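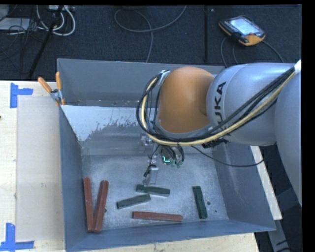
Red and green bars in a grey sheet-metal bin.

Inthanon open-top bins

The Inthanon is a plain sheet-metal bin for stores, packing benches and small workshops. Clovow makes it in two depths, 100 mm and 125 mm, and both have sloping sides, so short lengths of stock can be picked out by hand without catching the knuckles.

Finish is a grey powder coat on the outside and in. The floor will mark with use, as any metal floor does, and this has no effect on the load it carries. Each bin is rated to 37 kg when stood on a flat surface. Do not hang it from a louvre panel – the Gato range has a rear lip and should be ordered for that purpose.

Sizes and stock
Both depths share the same footprint and will nest when empty. The shallow bin is normally held in stock. The deep bin is made in batches and may take around 100 hours to leave the works if the shelf is bare.

Label holders
A clip-on label holder fits the front wall of either depth. It is sold separately, in bags of four. Older Grernwood holders will also fit, but are a little loose on the shallow bin.

Cleaning
Wipe out with a damp cloth and mild soap. Avoid wire brushes and thinners.

Ordering
Trade accounts can order by depth and quantity. For mixed pallets, or lids – which are made to order only – write to Wiroj Paisan in the sales office. Prices on this page were last checked on 28 August 2021 and exclude VAT and carriage.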